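# The border talks that moved to a school hall

When the governments of Gresau and Biswood agreed to speak again, they did not choose a palace. They chose the hall of a secondary school in Musovside, a river town of 2,265 people which has one hotel and a bridge between the two countries.

The dispute is old and rather dull. It concerns 30 kilometres of river, the fishing rights on it and the fees that lorries pay at the bridge. Since August the crossing has been open only in the mornings, and shops on both banks have felt this quickly.

The delegations met for over 20 hours in two sessions. They left with a text of 153 lines, most of it about customs forms. The foreign ministry of Gresau called it "a useful basis". Biswood was colder and said that it would study the wording — a phrase which diplomats here know well.

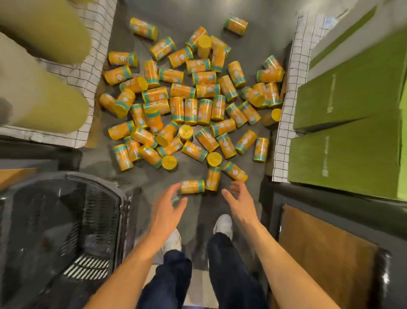
Page last changed: 2024-03-12

What is missing from the text is perhaps more important. It says nothing on the patrol boats, and the word "border" does not appear, because the two sides still draw it in different places. "The line of the river" is used instead.

The next session will be held on the Biswood side, in a town hall which has not yet been named. Until then the bridge keeps its morning hours.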